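**From the toy library – May 29, 2025**

Dear members,

the cold mornings have come and more families are visiting us, so I write a little longer than usual. Please read at least the part about returns, because it changes for everybody.

### The hall at Datholm

We have now been in the Datholm hall for one full winter and one full summer. The shelves along the wall are in use, and the long puzzles have finally a place where they can lie flat. Our list has over 700 toys and games. When I joined, it was a single exercise book, and half of it was in pencil.

Thank you to the families from Pokine who brought their outgrown toys in autumn. Some of these we could not keep. We do not take soft toys with loose eyes, toys with a broken battery cover, or sets where the main piece is missing. If you are not sure, bring it and we will look at it together. It is no trouble.

### Returns are now sorted by you

Until now you could leave everything in one bag on the counter and we did the rest in the evening. It was kind to the parents but not so kind to us. From August we ask every family to do a small sorting at home before the visit:

- Plush toys go in a separate bag, washed if the label allows it. Please do not cut off the label! We need it to know the washing temperature.
- Building pieces and blocks go back in their own box. The number of pieces is written inside the lid.
- Small figures and animals go in the zip bag they came with. If the zip bag is torn, ask for a new one.
- Anything sticky, please wipe with a damp cloth and a little dish soap. Vinegar leaves a smell, and the smell stays in the cupboard for weeks.

Late returns still cost 2 dollars for each week. The loan period stays at four weeks and you can extend it once by email.

### The mixed bin

Single toys that belong to no set go in the big grey bin – the soft ones, the odd blocks, the little heads and figures. You may borrow from it without a card, as many as the child can carry in two hands. Bring them back when you are finished, or bring another toy of the same kind.

My own favourite colour in it is orange, and my grandson knows this, so he always looks for the orange ones first and puts them beside my cup.
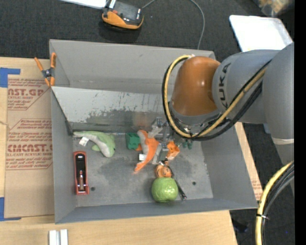
### Still looking for

The wooden marble run from Brokon is missing its long rail. If you find a grooved stick under your couch, it is probably ours. We also search for the instructions to the game Jara. The board and the cards are here, but the new borrowers cannot play it, and I remember only half of the rules.

Please also tell us if your phone number has changed. You can write it on the sheet beside the door.

With kind greetings,
Miloslav Machala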